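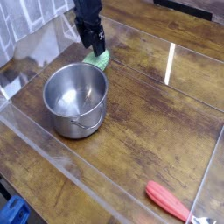

Print | E-mail

Voten opens kitchen collection of robot examples

MANDMONT, October — Voten has started to release Ivine, a collection of recorded examples from which a robot arm can learn simple kitchen work. The first part has 1,025 recordings, and 289 of them use a metal pot.

"We keep the failed tries also — the system needs them," said Melina Kouris, who leads the recording work.
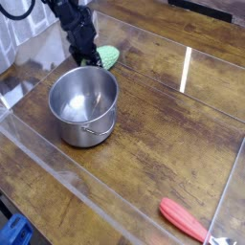
The gripper with a green object at the rim of the pot. Photo: Voten

Research groups can ask for access from Tuesday.

Comments (2)

politis: Are the failed tries marked?

R.K.: Good to see a real pot and not only blocks.

Contact | © Voten | Back to top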